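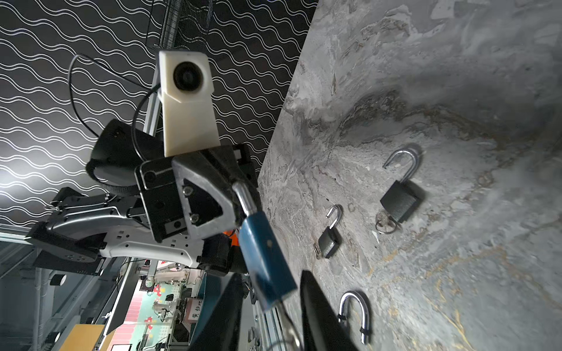

I finally got my hours with the Jorcombe two-arm kit, and I have been telling everybody at home about it ever since! Evelien De Graaf at Edport set me up on Thursday, and padlocks were my idea, the scuffed blue one with its key sticking out of the bottom included. Small, slippery things are what I'd want help with. 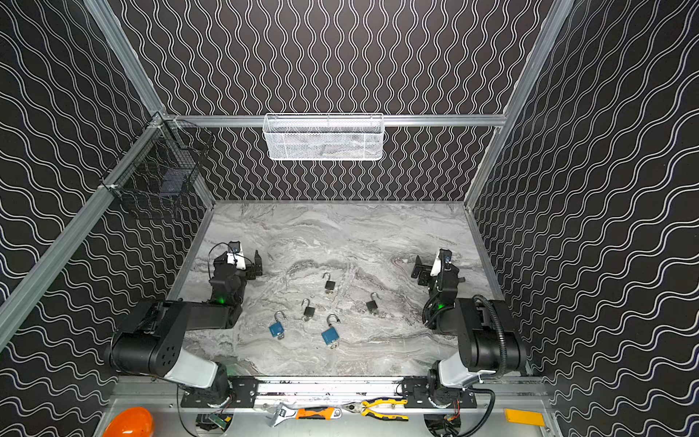 The fingers that come with it are narrow, and I liked that more than I expected to. You can rent the whole kit for 2 weeks before you decide - very fair, I thought - and setup help is part of the price. 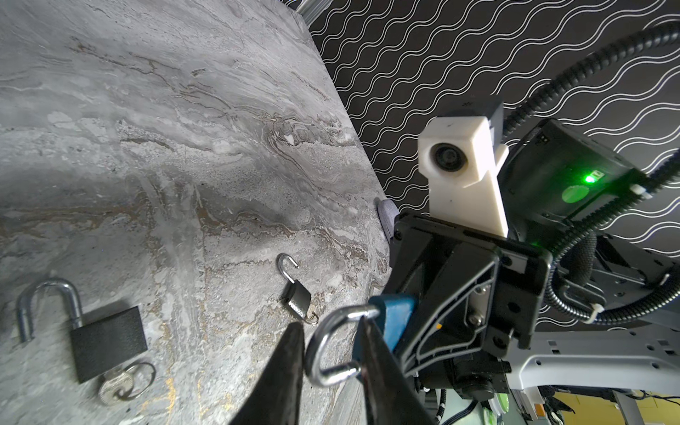 A blue padlock in the grip, two more on the table.

My one grumble is the manual, all 80 pages of it, but I'd still sign up again in February.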